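Startseite » Über uns » Wer hier aufräumt

Ouali Ordnungsberatung, Clatville
Gegründet im November, aus Trotz.

Zerrin Eren hat Ouali gegründet, nachdem sie in der eigenen Wohnung 29 Stoffbeutel gefunden hatte, in denen jeweils ein weiterer Stoffbeutel lag. Vorher war sie bei Bovance für den Wareneingang zuständig, wo jede Schraube ihren Platz hatte und jeder Mensch seinen Kaffeebecher suchte. Heute sind wir zu viert und haben bisher 1087 Haushalte besucht. Wiedergekommen sind wir in einige davon auch.
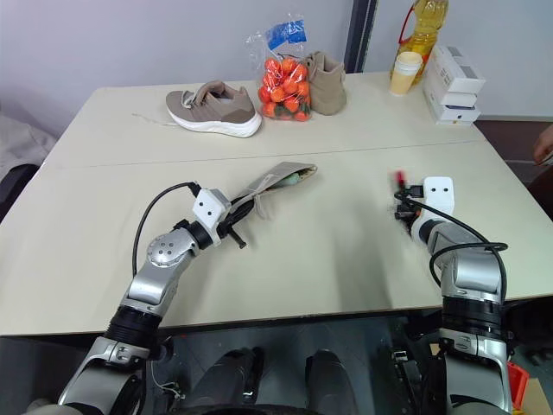
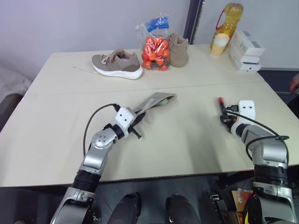
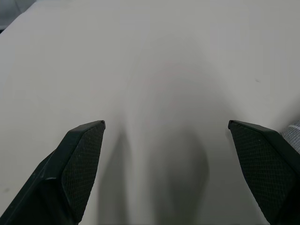 Unser Fach ist der Kleinkram, also alles, was keinen Schrank hat und deshalb auf dem Tisch wohnt. Große Möbel rücken andere, die haben auch die besseren Rücken. Wir fangen immer mit einer freien Arbeitsfläche an und schieben den Rest nach hinten an die Wand, wo ein grauer Strickturnschuh dann eben eine Weile neben einem Netz kleiner Orangen liegt. Das vertragen beide. Danach bekommt jedes Ding eine Adresse: Schuhe in den Flur, Obst in die Küche, Beutel an einen Haken, und zwar leer. Diskutiert wird erst beim Kaffee.

Für Kundschaft, die lieber selbst sortiert, gibt es unseren Leitfaden »Cloner«, 13 Seiten, davon eine über Ladekabel. Die ist die traurigste.

Einen Kurs geben wir auch, er heißt »Der Tisch ist kein Regal« und läuft seit September 2022 in unseren Räumen in Clatville. Mitzubringen ist eine Schublade mit vollständigem Inhalt. Bitte vorher nicht aufräumen, das merken wir.

Termine und Preise stehen unter »Angebot«. Anfragen beantwortet Zerrin Eren persönlich, meistens am selben Tag, sofern sie ihr Telefon findet.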